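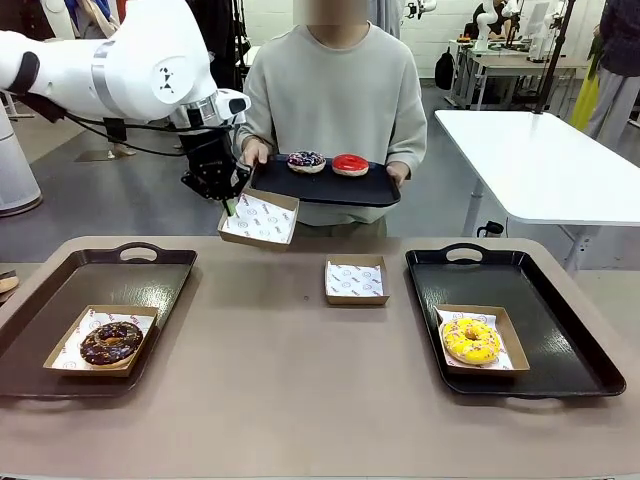
Can a machine do the small jobs in a kitchen or a shop yet? Some of them, slowly, if a person sets up the work first and stays close by to fix things.

I have been asked this a lot since I started writing here, mostly by relatives who want something to unload the dishwasher. My answer has changed a little over the past year, so I am putting it down again.

Take serving donuts. A person at a counter picks up a paper-lined cardboard tray, puts a donut in it, sets it on a serving tray and hands it over. They do this while talking. For a two-armed robot the same job breaks into a long string of steps, and each one can go wrong. The cardboard tray is light and it bends. Squeeze it in the wrong place and the side folds. Tilt it too far and whatever is in it slides. The donut is worse. Icing sticks to things, sprinkles come off, and no two donuts are quite the same height.

Then there is the handover. When a person holds a serving tray at waist height, it moves a bit all the time. We don't notice because we adjust without thinking. A machine has to keep looking and keep correcting, and many of them still look once, decide, and go.

I used to work in a bakery cafe, Melis, and I still think about chores in terms of that counter. In September I went back and spent a morning there with a notebook. Between opening and 11 a.m. the two people working served 76 customers. In that time they also wiped the counter, changed a trash bag, refilled the napkins, found a lost glove and told a man where to park. The serving was maybe half of what they did. I don't know of any machine that could do the other half on the same morning, in the same room, without somebody coming in to set it up for each thing.

Lucrezia Grasso, who ran the place when I was there, asked me what one would cost. I told her I didn't know and that the price of the arms is only part of it. You would also pay for the person who gets it going again when it stops. She has a dishwasher from Jatard that has needed three service calls, and she said that was enough for her.

My friend Oana Matei is more hopeful. She does packing work at Multov, and her argument is that a shop floor is easier than a kitchen. The boxes come in four sizes, the table never moves, and the lights are always on. I think she is right about that. She timed herself over 40 boxes and came out at 61 seconds a box, including tape. A machine that took twice as long could still be useful to them if it ran through the night. It would have to run through the night, though, and a jam at 2 a.m. with the building locked means an empty pallet in the morning.

At home I would put the chores in this order, from nearest to farthest: vacuuming a clear floor (done, has been for years), moving light things from one table to another, loading a dishwasher with plates only, folding towels, folding shirts, cleaning a bathroom. I would not buy anything today for any of them except the first.

A reader wrote to say I should put cooking on the list. I left it off because people mean very different things by it. Stirring a pot is easy. Noticing that the onions are about to burn while you look for the salt is a different job.

I will go back to Melis in the spring and do the same count on a busier morning. If you work a counter somewhere and want to keep a tally of your own, send it to me and say what hours it covers.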